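Fri 11 January and I have finally decided to deal with the paper bag situation. Thread, because I have feelings.

Some background. Every time I shop at Kobori I come home with another bag, and every time I fold it up and shove it in the gap next to the fridge. I have been doing this since I moved to Stullside. The gap is full. The gap has been full since November.

My rule going in was simple: if it has handles and a sound bottom, it stays. Everything else goes in the recycling tonight, no second chances.
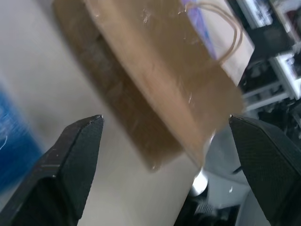
Brown kraft bags are my favorite thing to reuse and I will talk about it as long as you let me. They stand up by themselves, they fold down to almost nothing, and you can cut them up for drawer liners! I'm a big fan of the twisted paper handles, like on this one, way more than the flat glued kind that rip off halfway up the stairs (ask me about the oranges). And I don't mind a bit of purple and blue printing on a bag. If I'm wrapping a package I just turn the paper inside out and it's plain again.

The Duvonora bags are a different story. Gorgeous, thick, and so stiff they won't fold flat twice. I kept 2 for gifts and let the rest go - it hurt a little.

Someone is going to ask about the Proner bag organizer. I had one. It holds maybe a week of my life. Please don't send me the link again.

Anyway the keepers are now standing inside one big bag in the hall closet, and I can see the floor next to the fridge. There was a spatula down there. I bought a new spatula in November.

Next up is the drawer with all the rubber bands - pray for me.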